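Subject: Re: [bimanual-users] Anyone paid for the Lunivico kitchen pack?
From: Yabsira Negussie
Date: March 2024

Keskinen wrote:
> We're looking at the Lunivico kitchen pack for the new students. The
> sales page says "a complete tabletop manipulation environment" and then
> talks about photorealism for four paragraphs. Has anyone here paid for
> it? Specifically:
>
> - Is the hand model any good, or is it two oven mitts with joints?
> - Does the drawer behave?
> - How bad is the license server?
> - Would you buy it again with your own money?
>
> We have budget until the end of the month and then we have no budget.

I'll take these in order, except that I'm going to start with the last one, which is the one you care about. With my own money, no. With the lab's money, yes, and we already did, for 500 a seat. We have two seats, and the second one is mostly used by whoever forgot to release the first one.

Background, so you know how much salt to apply. We're a small group and we do bimanual grasping with multi-fingered hands. We had been running on a homemade scene that a former student built out of boxes. It had a table (a box), a drawer (five boxes), and a mug (regrettably also a box). It ran fast and it looked like a tax form. The Lunivico pack was supposed to fix the second part without ruining the first.

Hands first. They're fine. Better than fine on the visual side: glossy black, properly segmented fingers, and they curl in ways that don't make you wince. The collision shapes underneath are simpler than what you see, as they should be, but the docs don't say how much simpler and you'll want to turn on the debug view before you trust a fingertip contact. The thumb is the weak spot. Out of the box its joint limits are set by someone who has either never owned a thumb or owned a very ambitious one. There's a config file where you can tighten them. Do that on day one.

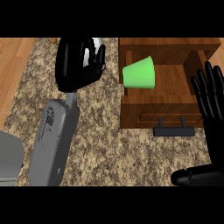

The cup is the object everyone ends up spending their week on. It's light, it tapers, and it has strong opinions about staying upright. The default friction is much too low. We raised it until grasps stopped squirting out sideways, then lowered it again when a reviewer asked whether our cup was made of glue. If you come up with a number you can defend in public, please post it to the list. Ours is the average of two people's guesses and I won't be writing it down here where it can be quoted.

Cup inside furniture is where the physics gets expensive. As long as it's out on the counter, we run comfortably faster than real time on an ordinary workstation. Once it's leaning on the cabinet boards the contact solver wants a nap. You can drop the solver iterations and get your speed back, and in exchange the cup will now and then sink a little way into the wood, like a spoon into pudding. Pick your poison. We pick slow for evaluation and pudding for training.

The drawer, since you asked. The drawer behaves now. It did not behave in the version we first installed, where it would drift open by itself if you left the scene alone long enough, which gave our opening policy a wonderful success rate for most of September. I had a plot. I showed people the plot. The fix was in the next update and the release note for it reads, in full, "improved drawer." If you're on anything older than that, update before you make a plot.

The bar handle is a decent target for a multi-fingered hand. You can hook it with two fingers and pull, or you can try a proper grasp around it, and the two give you very different-looking training runs. There's enough clearance behind the bar for the first and barely enough for the second.
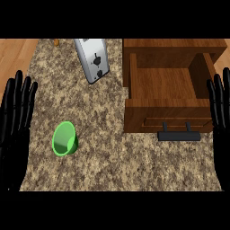

Scene randomization is the feature I'd actually pay for. You get ranges for object pose, drawer position, lighting, and counter texture, all in one file, and the seeds are respected, so when something odd happens on episode 406 you can go back to 406 and watch it be odd again. This sounds like a low bar. I have used Irent's old pack and I can tell you the bar is higher than it looks. Same seed, different cup, every time. Their support told me this was "natural variation."

The toaster is mostly decoration as far as we're concerned. I haven't tested its controls and can't tell you whether any of it articulates. It does make a solid obstacle, and reflective metal is a useful thing to throw at a vision policy that has only ever known boxes. Ours was quite upset by it.

Rendering: pretty, and you pay for it. The granite in particular is busy enough that our first segmentation model found objects all over it. I consider this a feature. My student doesn't, but my student had a deadline.

License server. Yes, well. It phones home at startup and again every 15 minutes, and if it can't get through it doesn't crash, it just pauses the simulation politely and waits. Overnight runs on a cluster with no outside network are therefore a form of meditation. There is an offline token. It isn't mentioned on the sales page. Write to support, ask for it by name ("offline token"), and they'll send it in a day or so. Ask before you pay, while they still find you charming.

Things I'd want to know in your shoes:

The importer for your own objects works, but it expects meters and doesn't check. My first imported bowl was the size of a municipal pool.

The academic price is only for the first year. Get the renewal number in writing.

The tutorial notebooks are for version 1. The software is version 2. Some of the function names have survived the journey.

If all you want is state-based control with no cameras, skip it and stay with boxes. I can send you ours, pudding-free, cube mug included. The Vindside people have a free scene too, though I've only seen the talk and haven't run it, so I'll leave that to someone who has.

If you do buy it, get one seat and not two. You can always add the other one later, and it'll teach the students to share.

Yabsira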